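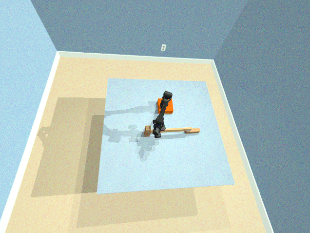 Chapter 7
Exclusives, Embargoes, and Pickups in Entertainment News

Learning Objectives

After studying this chapter, students should be able to:
Define exclusive, embargo, first-look agreement, and pickup.
Identify the terms that a written exclusive agreement normally contains.
Trace a published claim back through a chain of pickups to its first appearance.
Write an attribution line that states where a claim came from and what has been checked.

Key Terms
aggregation, attribution line, buy-up, embargo, exclusive, first-look agreement, hold time, kill clause, origin item, pickup

7.1 The Exclusive as a Unit of Trade

Chapter 6 treated the entertainment item as a piece of writing. This chapter treats it as something that is bought, held, released, and copied. The word "exclusive" at the head of a story about a performer's engagement, tour, or contract dispute tells the reader that one outlet had the information before its competitors. It does not say how the outlet got it, and it does not say whether the information is correct. Those are separate questions and should be kept separate in the newsroom.

An exclusive is information or material supplied to a single outlet for first publication. The supplier may be the subject, a publicist, a record label, a photographer, or a person with indirect knowledge. Four types are in common use.

An offered exclusive comes from the subject's own side. The publicist selects the outlet, and usually the date. An earned exclusive results from reporting that the subject did not arrange. A purchased exclusive, or buy-up, is obtained for payment under contract. A nominal exclusive carries the label although the same information has gone to several outlets in slightly different form; a different quotation or a different photograph for each is the usual method.

The types can overlap. A reporter who learns of a separation independently may be offered an interview in return for delaying the story by two days. The published result is partly earned and partly offered, and the editor's file should record both parts.

7.2 Terms of an Exclusive Agreement

Oral agreements remain frequent at smaller outlets. They are difficult to enforce and are often remembered differently by the two sides. A written agreement does not need to be long. It should cover the following points.

Scope. What is exclusive: the fact itself, the interview, the pictures, or all of these.
Territory. The countries or languages to which the restriction applies.
Hold time. The period after publication during which the supplier may not give the same material to another outlet.
Release time. The hour and time zone at which the outlet may publish.
Kill clause. The conditions under which either side may withdraw, and what is owed if it does.
Approval. Whether the subject may see quotations before publication. Many outlets refuse this term. An outlet that accepts it should say so internally before the interview takes place.

Scope causes the largest share of disputes. An agreement that covers "the interview" does not prevent the subject from announcing the same fact on a personal account an hour before release. Section 7.5 gives model wording for this case.

7.3 Embargoes

An embargo is a request or agreement that information already supplied will not be published before a stated time. It differs from an exclusive in that many outlets may hold the same material at once. Award nominations, festival lineups, and casting announcements are routinely distributed in this way.

An embargo binds only those who have accepted it. A notice at the top of an unsolicited message is a request. A reporter who receives the same fact from an unrelated source before the release time has no duty under the notice, although the editor should be told that the embargoed copy exists. The point of origin must then be documented, since the publicist will ask about it.

When an embargo is broken by one outlet, the others normally treat it as lifted. Good practice is to contact the issuer, record the time of the call, and publish only after the break has been confirmed at its source. A social media post claiming that an outlet has published is not confirmation.

7.4 The Pickup Chain

A pickup is a story based wholly or mainly on another outlet's report. Most entertainment items that a reader sees on a given day are pickups. The first published version is the origin item. Each later version may shorten, retitle, or combine earlier ones, and hedging words tend to be lost as this happens. "Is understood to be in talks" becomes "is in talks" and then "has signed."

Case 7A: The Skistirier Tour Item

On Dec 29, 2024, a Sunday, the music site Kusier published a short item stating that the band Skistirier was "considering" a run of 41 dates beginning in May. The item cited one person at the promoter, Manurung. It gave no cities.

Researchers assembling the case for this chapter collected the first 100 pickups in order of publication. Of these, 49 stated the tour as confirmed. The gossip title Stotska added a list of cities with no source, and later items repeated the list while crediting Kusier, whose report had not contained it. Manurung issued a denial of the city list only. Several outlets reported this as a denial of the tour. By that point the Stotska version had drawn 2,804 reader comments, and the correction was attached to the end of the page.

Questions for Review

1. Which statements in Case 7A can be traced to the origin item?
2. Write an attribution line for a pickup published before Manurung's response.
3. Rewrite the line to reflect the response accurately.
4. Under which of the four types in Section 7.1 would the Kusier item fall, and what further information would be needed to decide?

Section 7.5 begins with the drafting of hold-time and scope clauses.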